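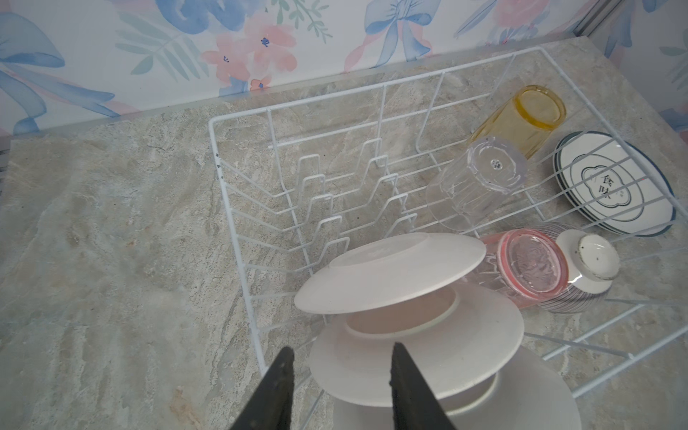

*Fig. 19. White wire rack on a counter, papered wall behind.*

## Papering behind a kitchen counter

You've reached the fun part! The Zandilton kitchen papers go up faster than most people expect, and a small floral behind a work surface cheers up the whole room. Clear the counter before you start and wipe the wall with plain water.

1. Hang a plumb line and mark it lightly in pencil. Start from this line, never from the corner itself – hardly any corner is straight.
2. Cut your first strip 2 inches longer than the wall height. Check the pattern number on the label (2072 for the ribbon design) and make sure every roll has the same batch code.
3. Brush Citura paste onto the wall, one strip's width at a time. It goes on milky and dries clear, so you can see exactly where you've been.
4. Set the top edge, let the strip drop, and smooth from the middle outward. Small bubbles are fine! Most of them flatten overnight.
5. Crease the bottom edge into the counter joint with a plastic smoother and trim with a new blade.
6. Wipe paste off the counter right away with a damp sponge.

**Note:** At an inside corner, wrap the paper half an inch onto the next wall and overlap the new strip on top. Match the bows first and let the leaves fall where they like.

**Caution:** Turn off power at the breaker before papering around outlets. Do not hang paper behind a gas burner.

### Finishing coat

Leave the paper for two full days, then roll on one thin coat of Zevonow clear sealer. A 300 ml can covers a normal run of counter. Keep the roller light near the seams – pressing hard can lift them.

If a seam does lift, see Loose edges, part 356 in the spares list for the seam roller.

Revised 8 March 2018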